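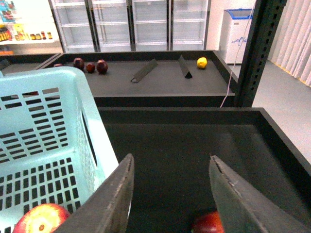

Facilities, second floor: Same thing again this afternoon, the kitchen label printer has stopped in the middle of a batch and it's now printing a blank one every time somebody opens the supply closet. Can this ticket be reopened please.

Status changed from Resolved to Open.
Status before that: Open, Resolved, Open, Resolved. We're getting good at it.

Ticket subject: Pela label printer, blank labels, wrong dates, general attitude
Location: Bellamy building, second floor kitchen
Priority: Low (requester selected Critical)

Help desk, 2:10 pm
Reopened. For whoever picks this up after me, the short history. The kitchen got a Pela thermal printer in the spring so that people could put a date on their food. It worked for a week. After that it printed labels with the right date and no text, then the right text and a date in 1970, and then for one memorable lunch hour it printed a full roll of 200 labels reading MISAVITZ TEST DO NOT SHIP. We have since learned that Misavitz is the reseller. We have not learned what they didn't want shipped.

Steps already tried: power cycle, new roll, different new roll, cable swap, driver reinstall, firmware update, and leaving it unplugged over a long lunch. The last one had the best results.

Help desk, 2:35 pm
Went up and looked. Printer is online, status light is green, self-test page is perfect. Sent a label from the kitchen tablet and got a blank. Sent the same label from my laptop and got a good one. So the print head is fine, the roll is in the right way up, and the trouble is somewhere between the tablet and the printer.

I also opened the supply closet door and got a blank label. Closed it, opened it again, got another. I'd been ready to write that part of the report off as folklore and I apologize to the second floor.

Help desk, 3:05 pm
The closet. The power strip for the printer runs along the hinge side of the door, and the door presses on the plug when it opens. The printer loses power for a moment, comes back up, and feeds one label to find the gap. That is normal startup behavior for this model, so in a sense it has been working as designed all along. Moved the plug to the outlet under the counter. Opened the door 15 times with no label. A person waiting for the microwave asked if I was all right.

Help desk, 3:40 pm
The blanks from the tablet are a separate problem. The queue on the Rikau print server had 2,728 jobs in it. Most of them are the same label, LEFTOVER RICE, sent again every 30 seconds by the kitchen app because it never got a reply it liked. The oldest is from July. Whatever that rice is now, please don't look for it on my account.

Cleared the queue and restarted the spooler. Tablet still prints blanks. Checked the template: label size is set to the old wide stock, so the text lands off the side of the label we buy now. My laptop has the newer template, and that explains why it looked so clever earlier.

Help desk, 4:15 pm
Pushed the new template to the tablet. Date, name and contents all print. Also set the tablet to get its time from the network, as it had been making its own arrangements.

Retry limit in the app is now three. If a label fails three times it gives up and shows an error. Please read the error before pressing Print again - it stays on the screen until you tap it.

Facilities, second floor: Confirmed, got a good label just now. It cut off the last letter of "yogurt" but we can live with that. Is there any chance of a second printer for the other fridge?

Help desk, 4:30 pm
Left margin moved over slightly, yogurt should have its t back. Second printer is a purchasing request and needs its own ticket. I'd ask for a different model.

Leaving this one open until tomorrow noon in case the closet has anything to add.

Status changed from Open to Monitoring.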